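Ellwood Neighbors Help Board
Privacy and Your Data

Print this page | E-mail this page

Can a club newsletter keep its old mailing list under the new privacy rules?

Posted by Yolandi Adams, July 2018

Hi everyone! I run the newsletter for a hobby gardening club, and I love doing it — it goes out every month with seed swaps, recipes and the odd rant about slugs. We have 175 people on the list. Most of them live near me in Ohio, but 25 are in Ireland and Germany, mostly folks who found us through a dahlia forum years ago and stuck around.

All spring my own inbox was full of companies begging me to "stay subscribed." Now one of our members says I have to delete everybody who never checked a box. Some of these people signed up on a clipboard at a plant sale, and I don't have the clipboard anymore. I send everything through a mailing service called Vanum, and the sign-up form is on our little website.

Do I really have to wipe the list and start over? And do I need one of those long privacy policies? I'd like to do this right, but I can't pay a lawyer for a club with no dues.

mossgate_ted

You have to delete everyone. That's the law now. A friend's company did it and lost half their list. I would also block anyone from Europe so you don't have to deal with it.

Pilar in Gerngate

Please don't delete anything yet! I went through this same job for our choir and ended up finding it really interesting, so forgive the length.

First, the European rules are about people who are in the EU, so your Irish and German readers are the ones to look at. Whether a small American club is covered at all depends on whether you're really offering something to people over there, and having a few foreign readers doesn't settle it by itself. I'd treat those 25 as covered anyway. It's very little work and it's a kind way to treat people.

Second, consent isn't the only reason you can hold someone's address. There are six on the list in Article 6, and "legitimate interests" is one of them. The catch is that marketing e-mail has its own separate rules in each country, and those often do want a clear yes from the person. If you can show when and how somebody signed up, and they knew what they were signing up for, you may not need to ask again. The clipboard people are the trouble, as you have no record.

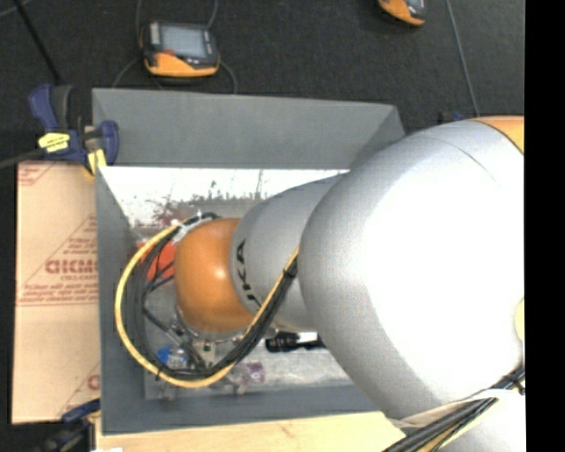 What I did was send one short, friendly message to the European addresses with a single link to say yes. I gave it 3 weeks, then took off the ones who hadn't answered. We kept more of them than I expected, and several wrote back just to say hello — I was thrilled!

For the policy, one page is plenty. Ours says who we are, what we collect (name and e-mail, that's all), why we have it, which mailing service handles it, how long we keep it, and how to get a copy or be removed. It also tells people they can complain to their own country's regulator. Write it the way you'd talk to a member at the gate.

Do look in your Vanum account for a data processing agreement. Mailing services generally have one, and sometimes you have to go in and accept it yourself. And put an unsubscribe link and a postal address at the bottom of every issue if they aren't there now. American law asks for those on commercial mail anyway.

Aris

Agree with Pilar. One more thing, check for old copies. I had 5 spreadsheets of the same list on two laptops and a thumb drive. Keep one and delete the rest. Oh, and turn on the double sign-up setting for new people, then you'll have a dated record of every yes from here on.

Comments

Yolandi Adams: Oh, this is wonderful, thank you both! I found the agreement under account settings and accepted it. Writing the one-page policy tonight with a big pot of coffee.

mossgate_ted: Ok but my friend's company did have to delete theirs.

Pilar in Gerngate: They may well have, Ted, if they bought the list or had no idea where the names came from. And Yolandi, post your page here when it's done, I'd love to read it!

quilt_room: Does any of this go for paper newsletters? We mail ours with stamps.

Aris: If you keep the addresses in a file, then for European readers yes, mostly. The e-mail part wouldn't apply.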